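Apr 30, 2023

Quick one, typing between runs. We've had the Hindari on loan from Prarkell for 2 weeks now — the full humanoid package, with the sensor headgear and the teleop software. People keep emailing to ask if it's worth the money so here goes.

Setup was slow. Manual says 8 hours, took us 12. The head cabling is a pain, no clips, no channels, it just goes wherever. Would of paid extra for a decent loom. 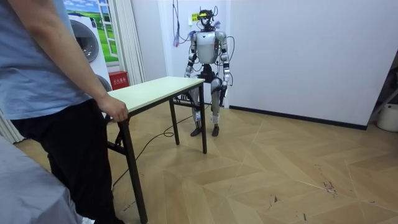

Arms are the good part. Smooth, quiet, no drift worth complaining about. Hands are fine on big stuff, hopeless on anything thin. Paper, forget it. Table work all week and that's still my main gripe.

Support is Hosseinzadeh, out of Skernport. Fast replies, weird hours. The 600 a month plan gets you remote calibration — get that one, the basic tier is a PDF and good luck.

Would I buy? Not yet. They're promising new fingers in December and I'd wait for those. Renting though, yes. Battery notes next time, need to recieve the second pack first.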